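Flandix basket set
README, last changed 12/24/21

What this folder is

Flandix is the name of our two-armed robot, which we are building in the shared workshop in Lillton. This folder holds the recordings of one task only: the robot stands at a produce display, takes vegetables and fruit, and puts them into a shopping basket which it holds itself. Recordings of other tasks are kept in other folders and have their own README.

The work is done in the evenings and at weekends, and it is paid from our own pockets. Please keep this in mind when you compare our data with data from a laboratory. I have tried to write down everything a stranger would need, also the parts that are not so nice.

English is not my first language. If a sentence is not clear, please write to the workshop address and I will correct it.

The robot

The robot has two arms on one body, and a hand on each arm. The camera is at the head and looks down and forward. There is no camera on the wrists in this set. We tried it in October, but the cable was pulled out too often when the elbow was bent, so we took it off again.

The arm controller is our own board, called Gavema. It sends the joint positions and the motor currents to the computer. The hands are read separately and their values arrive a little later than those of the arms. We correct this delay in the files, so you do not need to do it again.

One person drives the robot by moving two small leader arms. A second person stands at the stop button. We do not record when only one person is in the room.

The task

The right hand holds the basket by its handle during the whole episode. The left arm does the picking. The driver is told one kind of produce before the start, for example "napa cabbage" or "carrots", and this word is stored with the episode. The episode ends when the item is in the basket and the left hand has gone away from it, or when the driver gives up.

Holding the basket in the hand was a decision we discussed for a long time. It would be much easier to put it on a table. But a basket which hangs will tilt when something heavy comes in, and the right arm must answer to this. For us this is the interesting part of the data.
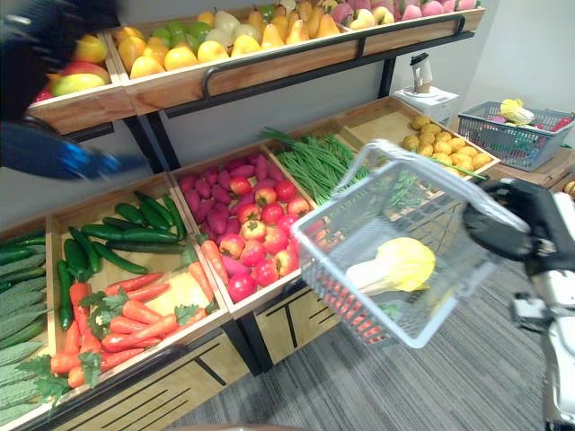
When the left arm moves fast, the picture becomes smeared. This happens mostly on the way back from the basket to the upper tier of the display. We did not remove such pictures, and we did not sharpen them. If your method needs clear pictures, use the column "speed_left" and leave out the rows with high values.

The mesh of the basket is a second difficulty. You can see through it, so the colours of the produce behind it are mixed with the colours of what lies inside. Our first segmentation model made many mistakes here — it took carrots behind the basket for carrots in the basket. The labels were then corrected by hand.

Files

The set has 4,000 episodes, in 8 parts of equal size. Each part can be used alone. Parts 1 to 5 are for training, and the other 3 are for testing. Please do not mix them, or the results cannot be compared with ours.

Each episode has its own folder with the camera pictures, one table with the joint values, and one small text file. The text file gives the name of the item, the result (placed, dropped, or given up) and sometimes a remark from the driver. The remarks are partly in my own language. I will translate them when I find time.

All times are in seconds from the start of the episode. Angles are in radians. The zero position of the wrist was changed once, after a repair, and the tables from before the repair were converted to the new zero.

Known problems

The right shoulder has play in the gearbox. When the basket is heavy, the true position of the hand is a little lower than the table says.

Dropped items are fewer than they should be. In the first weeks, some drivers deleted a failed episode and began again. Later we forbade this, but the deleted ones are lost.

The display was always in the same room, with the same wall behind it. A model trained only on this set will probably be weak in another room.

Use and thanks

You may use and change the data freely, also for paid work, if you name the Flandix project. Thank you to Saengthong, the grocery next to the workshop, for advice on how a display is usually filled and for lending us the space in their store room when ours was too small.

Corrections are welcome — please give the part and the episode number, otherwise I cannot find the place.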